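Week 4: Training in simulation, testing on variation 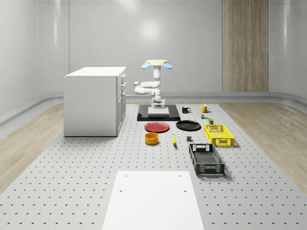
Last week we looked at how a policy learns from recorded demonstrations. This week is about what happens when the layout changes. The reading is the Clokham report, sections on data and evaluation.

The method. The authors trained one policy on 2,689 simulated pick-and-place episodes. Each episode starts from a new layout: mugs, plates, crates and small items are moved, and the instruction names one object and one target. Lighting and surface colors also change between episodes.

The result. In 2,135 of the training episodes the target was a plate. The rest used a crate. On 983 test layouts the policy did well with plates and much worse with crates. The report puts this down to the uneven split. Do you agree? Crate walls also make the placing motion harder, and the report does not separate the two causes.

Before lab: read the Skaria setup notes and bring one change you would make to the test set.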